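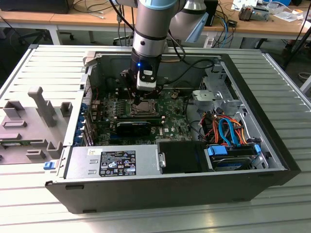
FOR IMMEDIATE RELEASE

Ulport Electoral Office Publishes Revised Rules for Voter Roll Maintenance

ULPORT, 5th January. The Ulport Electoral Office has published revised rules for the maintenance of the district voter roll. The rules apply to all 653 precincts in the Ulport electoral district, including those in the towns of Kartha and Teltby, and take effect in July. They replace the interim procedures adopted after the merger of the Kartha and Teltby registration offices.

Under the revised rules, a registration may be moved to inactive status only after two written notices have been sent to the voter's address on file. The second notice must be sent by tracked mail. Failure to vote in one or more elections is no longer sufficient grounds for sending the first notice. Grounds are limited to a returned mailing, a change of address reported by another public agency, or a death record matched on full name and date of birth. Partial matches are referred to a registration clerk and have no effect on status until reviewed.

An inactive voter who appears at a polling place will be given a regular ballot on confirming a current address within the precinct. A voter who has moved between precincts inside the district will be given a provisional ballot, which is counted for district-wide contests. Voters registered without a fixed address may use a shelter, a service agency or a described location as their address of record. Mail for these voters may be held at any branch of the Electoral Office.

The draft rules were open to public comment last year. The Office received more than 2,000 submissions, most of them concerning the notice period and the treatment of student addresses. The notice period has been lengthened in the final text. The section on student addresses is unchanged.
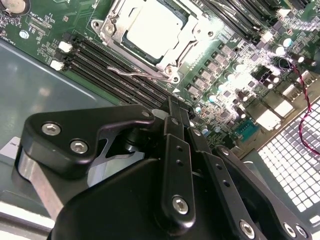 The roll itself will be held on a new records system, Rallero, which the Office will run on its own servers in Ulport. Precinct offices will have read access and may submit changes, but only the central office can commit them. Each change is logged with the clerk's identifier, the time and the legal ground. Acceptance testing covers equipment as well as software, and each server is checked against its parts list before it is sealed. On a server motherboard, the check would take in the processor socket with its metal retention frame and wire lever, and the long black memory slots next to it. Seal numbers are entered in the equipment register, which is open to public inspection.

Party representatives and accredited observers may request an extract of the change log at any time. The Office will supply it within 10 working days. Extracts will omit dates of birth and the addresses of voters with protected status.

The full text of the rules is available at the Ulport, Kartha and Teltby offices and on the Electoral Office website. Printed copies in large type can be requested by mail or at any branch counter.

Media inquiries: Public Information Desk, Ulport Electoral Office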